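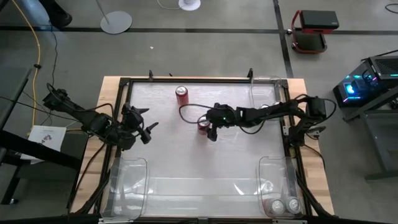
Onions from sets and from seed: notes for the Clulberg plots

Sets should go in as soon as the ground can be raked without sticking to the tines. On the upper plots that is usually three weeks ahead of the lower ones, where the water table stays high until spring is well along. Do not work the lower beds early to keep pace with the others. Soil pressed down while wet stays hard under the bulbs all season, and the crop will be small and thick in the neck.

Choice of ground. Onions want a firm bed in full sun, manured the fall before and left rough over winter. Fresh manure dug in now produces soft bulbs that rot in storage. If the bed was not manured in the fall, use well-rotted compost raked into the top two inches and nothing more until growth starts. Beds that carried onions, leeks or garlic in either of the past two seasons should be given to beans or squash this year.

Acidity. The soil test returned for the east beds showed them too sour for onions. Ground limestone has been spread there at the rate given on the test sheet and should not be repeated by individual plot holders. The west beds need no lime. Members who have not had their own plot tested can leave a sample with Ea Thorlacius, one pint of dry soil taken from several spots at a depth of six inches and mixed together. Write the plot number on the bag.

Sets. Pick sets the size of a marble. Anything much bigger is likely to run to seed, particularly if a cold spell follows planting. Trim off the dry tail at the top with scissors, or the birds will use it to pull the set out. Space them four inches apart in rows twelve inches apart, and push each one in until only the tip shows. On stony ground open a shallow drill first; forcing a set into hard soil bruises the base and it roots poorly. Go over the rows a week later and reset any that have lifted.

Seed. Sow indoors now in flats of fine seed mix, a quarter inch deep, and keep the flats at 60 to 65 degrees until the seed is up. After that a cooler place is better. When the tops reach five inches, clip them back to three with clean scissors and repeat as needed. The seedlings stay upright and are easier to handle at planting time. Harden them off for ten days before they go out. Set them half an inch deep, no more, with the roots straight down in the hole — bent roots give lopsided bulbs.

Varieties. Trarketora was grown on four plots last year and kept well, the last of it being used in March. It is a flat yellow onion with a thin neck, slow to bulb, and it needs a long season. Tavares is earlier and larger but should be eaten by Thanksgiving. Filippos Gkikas grew both side by side and reports that Tavares split badly after the heavy rain in August, while Trarketora in the next row did not. Titier is a red type from seed only. Germination was patchy for everyone who tried it, and a fresh packet should be bought each year.

The shared order came to 3,000 sets, of which 2,174 have been claimed. The remainder will be sold by the dozen from the shed on a first-come basis. Raquel Pinheiro has the list. Payment is due when the sets are picked up.

Feeding and water. Give a light side dressing of nitrogen when the plants have five leaves and a second one three weeks later. Stop as soon as the bulbs begin to swell. Late feeding keeps the tops green and the necks open. Onions root shallowly and need an inch of water a week while they are making leaf, rain included. Stop watering when the first tops fall over.

Weeds. The narrow leaves cast almost no shade, and a bed left alone for two weeks in June will be lost to chickweed. Hoe shallowly, in dry weather, and pull by hand within two inches of the row. Do not draw soil up around the bulbs. They should sit on the surface as they grow, with perhaps a third of the bulb covered.

Maggot. Plants that turn yellow and pull up easily should be lifted with the soil around them and put in the trash, not the compost. Row cover put on at planting and sealed along the edges keeps the fly off. It does no good on ground where onions were hit last year, as the pupae overwinter in the soil and the flies come up underneath it. Row cover is stored on the second shelf in the shed. Return it dry.

Harvest and curing will be covered in the summer issue. Hussam Qaisi is looking for old window screens for the drying racks — any size, frames intact — and they can be left behind the shed.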